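Soft Goods, Hard Problem
An open day at Khoury shows how laundry gets turned into data

The front room at Khoury looks like any small industrial workshop: two benches, a parts cabinet, a whiteboard covered with torque values. The company occupies the ground floor of a former print shop in Rancombe, and on 2023-03-18 it opened the building to visitors for the first time. Most of the thirty or so who came were from packaging and textile handling. They had been promised a demonstration of cloth picking, and the first part of it was a talk about fingers.

Khoury builds a hand-held two-finger gripper called the Cornano. An operator carries it, closes it on an object and moves the object by hand, while a camera on the tool records the job from behind the fingers. The recordings are used to train a controller for an arm with matching fingers. No arm is needed at the collection site, so the work can be done in ordinary homes, with household lighting and furniture. 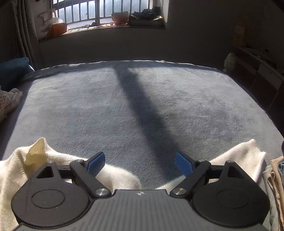 Photo: Khoury

Cloth is the current subject. Rigid parts have a shape that can be modeled in advance, and a grasp planned on that model usually holds. A towel has a different outline each time it is put down. The fingers may close on one layer, on several, or on the blanket underneath. Sunlight adds a second difficulty, as a hard shadow across fleece can resemble a fold or an edge.

Rawan Sabbagh, who runs data collection, put the present library at nearly 4,000 recorded picks on soft items. Of these, 355 were set aside for testing and are never used in training. The remainder are sorted by fabric type and by how the item was lying at the start.

"We used to tidy the bed first," she said. "Then the controller only worked on tidy beds."

Her group now leaves other clothing where it is. Operators are asked to approach at the angle they would use with their own hand, which produces a good deal of tilt in the recordings. Early software rejected tilted sequences as faulty. The current version accepts them and corrects for orientation afterward.

The finger pads received the most questions. They are blue, with a fine ridged surface, and visitors were invited to press sample pads against swatches of cotton, fleece and knit. Smooth pads slid off the fleece under light load. The ridged ones held, though a few loose fibers stayed in the grooves. Khoury replaces a set after 1,000 closures, a figure Sabbagh described as cautious. 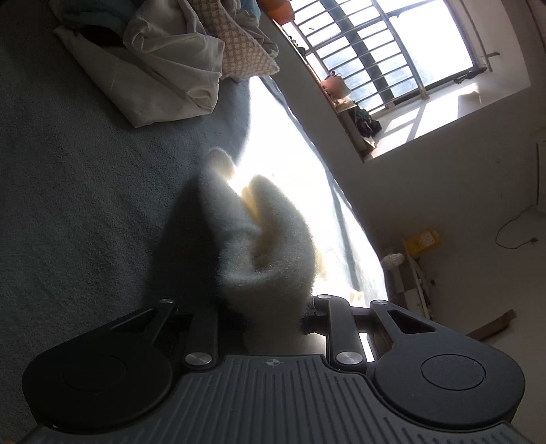
The gripper closed on a piece of fuzzy off-white fabric. Strong sunlight leaves part of the blanket overexposed.

Overexposure came up again during the software session. Where the blanket burns out to white, the image holds no texture for the tracking routine to follow, and position has to be estimated from other parts of the view. Window bars, shelf edges and dark objects on a ledge all serve. Sequences with too few such features are flagged for review by hand.

The afternoon ended with an arm trial on the rear bench. The arm, supplied by Trarkau, was given a heap of mixed fabric and asked to lift one item clear and place it in a bin. It completed 4 attempts in the time allotted. On one of them it took two pieces together, and the operator let the cycle run to the end before resetting the heap.

Several visitors asked about cycle time. Khoury does not publish one for cloth, and Sabbagh said the number would mean little until double picks were under control. Work on that will begin with thin cottons, where the layers are hardest to separate. The next group of recordings is planned for homes with north-facing rooms.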